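Handout 8: Zero points, offsets and why I don't trust "auto"
July 8, 2018

Read this before you touch the Huvell router. It covers work zero and repeat setups, and it assumes you have the Wurnance control software open next to you.

## Machine zero and work zero

Machine zero is wherever the limit switches are. Work zero is wherever you told the software the corner of your stock is. Most ruined parts in this course come from mixing the two up, and the Wurnance manual doesn't help much – it calls both of them "origin" on the same page.

- Home the machine first, every time you power it up.
- Jog to the front left corner of the stock and set X and Y.
- Set Z on the top surface, with the bit you will cut with.
- Write the offsets down on paper.

The software claims to remember offsets after a power loss. Mỹ Đoàn tested this in February over 29 restarts and got the wrong Z back on 8 of them. Maybe the update fixed it. I would like to see the test run again before I believe that.
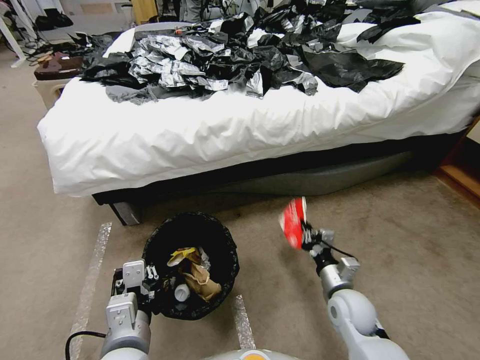

## Auto-probe

The Golestani probe is sold as a replacement for setting Z by hand. It does save time on flat stock. On anything bowed it reads one spot and assumes the rest of the sheet agrees, and I have yet to meet a sheet that does. Probe near the middle of the cut area, then check two corners with a paper strip. If they differ by more than the paper, shim the stock or surface it first.

## Repeat setups

Suppose the job file is 283 mm long and you must flip the part. The "Mirror Job" button flips the toolpath. It does *not* move your zero. You still need pins or a fence, and you still need to measure.

Geum-ok Ryu's notes recommend the Skurnach pin layout. It is fine for square stock. For the odd shapes in exercise 23 I think it promises more accuracy than it gives – cut a test piece in foam and measure both faces.

## For next time

1. Set work zero by hand, then by probe, and record both Z values.
2. Explain any difference. "Probe error" alone will not get credit.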